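Teleoperated Demonstrations in Simulation: Do More of Them Help?
Project report, Hằng Ninh and Rami Khalaf 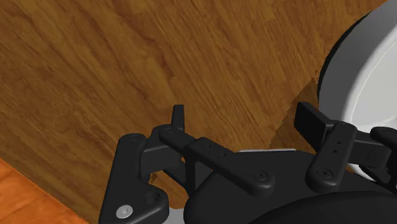
Our starting question was whether the number of demonstrations matters as much as the papers we read in May seemed to assume. We came into the project doubting it, and we still doubt it, though for different reasons than the ones in our proposal.

1. Setup

All of the work was done in a simulated kitchen we called Furkolura. The arm has a two-fingered gripper with a wrist camera. The task was to pick up a small block and put it in a round dish. An operator drove the arm with a handheld controller, and we logged the camera images and the arm commands together. A run was capped at 66 seconds. If the block wasn't in the dish by then, the run was thrown out.

We recorded 800 runs and kept 700. Rami did most of the driving at first and Hằng took over for the last 300 recorded runs. This was not planned as an experiment, but it ended up mattering more than anything we did plan.

2. What the operators did

Driving from the wrist view is harder than it sounds. Depth is poor, and the fingers hide a good part of the table when they get low. Rami dealt with this by stopping above the block, nudging left and right, then going down. Hằng came in at a slant and closed early. Both ways work for a person. We are not convinced that a policy trained on both of them together learns either one.

We also noticed pauses in the logs where the operator was just thinking. The policy has no idea why the arm stopped, and our first trained version copied the pauses quite faithfully. It would hover over the block and sometimes never come down. We trimmed the long ones with a script called Akau. We picked the cutoff by eye, and a reader should hold that against us.

3. Results

The policy trained on Hằng's runs alone did better in our tests than the one trained on the full kept set. We would like to say this shows that consistency beats quantity. It doesn't show that. Hằng drove later, after both of us had learned where the controller sticks, so practice and style are mixed up together. We would need to repeat it with the order swapped, and we ran out of time.

Both policies got worse when we moved the dish. The usual mistake was going down too soon and hitting the rim. Changing the tabletop texture also hurt, which suggests to us that the policy was leaning on the background more than we wanted.

4. Things we don't believe

Our proposal said that simulated demonstrations would be "nearly free." They took most of the term. The physics is forgiving about friction, so grasps that held in Furkolura may well slip on a real table, and we have no real arm results to offer.

We also no longer trust our own success rate as a single number. Dropping the failed runs left us with a set where nearly everything goes right, and the policy never saw how to recover from a bad grasp. Keeping some of those failures, with the recovery included, is the first thing we would change.

5. Files

The logs and training settings are in the Bimlow folder on the course drive. The Akau script is there too, with the cutoff set at the top of the file.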